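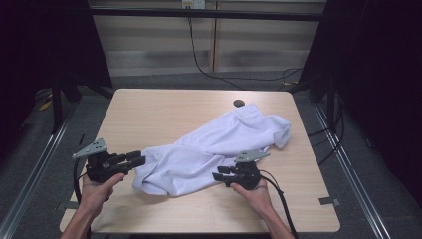

Linen Reuse at Flurkgate: Speaker Notes
Erlinda Maglaya, 28th September

Slide 1. Opening
Welcome delegates on behalf of the Flurkgate guest house service. State the scope: bath linen only, across 2 sites, from May onwards. Bedding is covered in the afternoon paper by Florante Espiritu.

Slide 2. Stock
The service holds 670 towels. Each is withdrawn when its hem fails or the cloth wears thin. Pause for questions on cost.

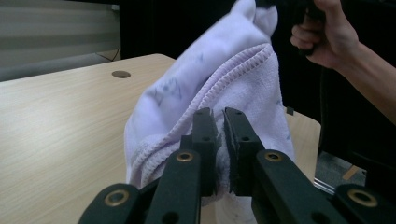
Slide 3. Guest notices
Read the wording of the bathroom card in full. Guests staying more than one night are invited to hang up towels they wish to keep. Refer to the Vukness trial and allow five minutes for discussion.

Comments
plallia_desk: Will the card be available in Welsh?
R.M.: Slide 2 should give the year of purchase.

Contact the events office | © Flurkgate | Back to top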